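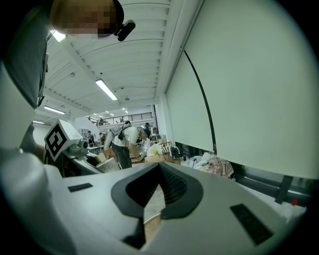

Viel Kram auf engem Raum: Gleich hinter den Fingerspitzen des Greifers sieht man eine Person mit Rucksack bei der Arbeit.

Freitag, 09.03.2018

Seit meinem Beitrag über Saugroboter bekomme ich immer wieder dieselbe Frage: Wann räumt so ein Ding endlich mal auf? Also richtig, mit Wäsche und Flaschen und allem, was sich im Laufe einer Woche auf dem Tisch ansammelt. Ich habe mich jetzt ein paar Wochen lang in das Thema hineingelesen, mit Leuten gesprochen und bin ehrlich begeistert, auch wenn die kurze Antwort lautet: noch nicht.

Die längere Antwort ist viel spannender! Schaut euch mal die karierte Decke (oder was immer das für ein Tuch ist) an, die locker gefaltet über der Kante hängt. Wir greifen hin, schütteln einmal, legen Ecke auf Ecke, fertig. Für eine Maschine ist Stoff ungefähr das Gemeinste, was man ihr vorsetzen kann. Ein Karton behält seine Form, wenn man ihn anhebt. Ein Tuch sieht nach jedem Griff anders aus, und wo die Ecke geblieben ist, muss man erst wieder herausfinden. Daneben dann gleich noch ein zerknüllter Haufen in Weiß und Hellblau, bei dem ich selbst nicht sagen könnte, ob das Stoff ist oder Plastik. Wenn ich es schon nicht weiß, woran soll es die Software erkennen?

Shamim Tarar hat mir dazu etwas Schönes erzählt. Sie arbeitet bei Dullar an Greifern und hat dort einmal 124 Versuche mit einem einzigen Geschirrtuch protokolliert. Aufgabe: vom Tisch nehmen, einmal falten, ablegen. Brauchbar gefaltet waren am Ende 41. Ich fand das erst wenig und dann, nach einer Nacht drüber schlafen, eine ganze Menge. Das Tuch lag nämlich jedes Mal anders da!

Auch der durchscheinende Beutel mit etwas Gelbgrünem drin oder dran ist so ein Fall. Durchsichtiges ist für Kameras schwierig, das Licht geht halb hindurch und spiegelt sich halb, und die Tiefe wird falsch geschätzt. Bei Flaschen kommt dazu, dass sie umfallen. Die schlanke dunkle würde ich einer Maschine heute nur anvertrauen, wenn sie leer ist.

Was mir richtig gut gefällt, sind die Finger selbst. Auf der Innenseite des rechten sitzt ein feines Raster aus Rippen und kleinen Noppen oder Spitzen. Ich hatte mir Roboterhände immer als glatte Metallzangen vorgestellt, so wie im Spielautomaten auf dem Jahrmarkt. Dabei steckt in der Oberfläche richtig viel Arbeit — zu glatt, und alles rutscht weg, zu grob, und der Pulli zieht Fäden.

Und die Werkstatt, die Fabrik? Da sieht es deutlich freundlicher aus. Gerasimos Petridis betreut bei Semple eine Packstrecke, an der seit letztem September ein Arm Schachteln in Kisten setzt. An einem normalen Tag schafft er 1.043 Stück. Die Schachteln sind alle gleich groß und kommen immer von links. Sobald eine davon eingedrückt ist, bleibt der Arm stehen und Gerasimos geht hin. Er meinte, er gehe zurzeit pro Schicht 12 Mal hin, und im Herbst sei das noch viel schlimmer gewesen.

Zu Hause kommt halt nichts immer von links. Da liegt auf dem Stuhl oder Lattengestell der gestreifte Stoff, gleich daneben etwas Schwarzes, Tasche oder Tuch, und vielleicht soll das alles genau so bleiben. Myrto Karagiannis, mit der ich seit dem Studium über solche Sachen streite, hält das für das eigentliche Problem. Das Greifen werde man lösen, sagt sie, aber woher soll die Maschine wissen, was bei dir Unordnung ist? Ich bin da optimistischer als sie. Mein Saugroboter hat ja auch irgendwann gelernt, die Ecke mit den Kabeln zu meiden (gut, ich habe sie ihm gesperrt).

Mein Tipp: Den Tisch abräumen können sie zuerst, harte Sachen jedenfalls. Handtücher falten kommt danach, Bettwäsche sehr viel später, und an das Spannbettlaken glaube ich erst, wenn ich danebenstehe. Wer von euch im Betrieb schon mit so einem Arm zu tun hat, schreibt mir bitte in die Kommentare, wie oft ihr hinlaufen müsst. Nächstes Mal geht es dann um Spülmaschinen und darum, warum Besteck schwieriger ist als Teller.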